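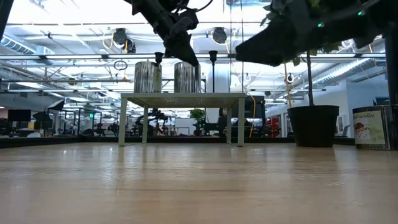 Ticket 469: Candle holders tip when set down, table marks suspected
Opened by: Toàn Tô
Assigned to: Lanying Yao
Status: Open
Product: Iketti candle holder, black, tall and short

Reported problem
Customer says the holders "won't stand straight" on a light wood table and blames the table. Wants the tabletop replaced under the Tandmont furniture plan.

Friday, 9:40, Lanying Yao
I doubt it's the table. A top that was off enough to tip a candle holder would bother the plant pot too, and there's no complaint about the pot. Asked which holder tips, and whether a candle is in it at the time. Also asked for the candle diameter off the box. I can make out "d candles" and a dessert on the label, no size.

Friday, 11:15, Toàn Tô
Customer says "all of them, sometimes." Candles are "the normal kind."

Friday, 11:30, Lanying Yao
"Sometimes" is not a fault. Please have them do the following and write down what happens:
1. Clear a patch of table well away from the seams between the planks.
2. Stand one holder there with no candle in it. Leave it 2 minutes.
3. Turn it a quarter turn and repeat.
4. Same again with the base across a seam.
5. Only then add a candle.

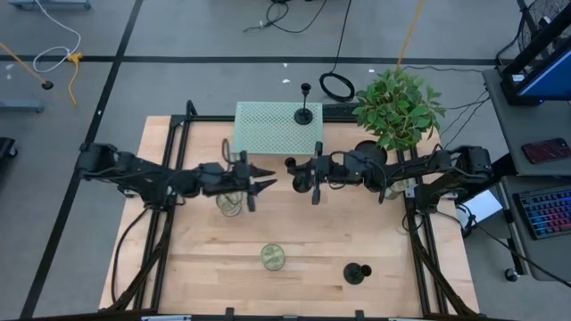
Black holders, green glass and mint-green rack on the plank table. Plank seams visible.

Friday, 2:05, Bảo Nông
Could be the seams. The Triệu tables we had back in February had one plank sitting proud.

Friday, 2:20, Lanying Yao
Could be. I can see seams, I can't see a raised one. The tall holder by the rack is on its base, so I'm not signing off on a new top from this. Need a straightedge laid across the planks and a reading, plus a look at the underside of each base for old wax or a lost felt pad. My money is on wax.

Friday, 4:50, Toàn Tô
Passed on. Customer has no straightedge and will try a ruler. Ticket stays open, replacement request on hold.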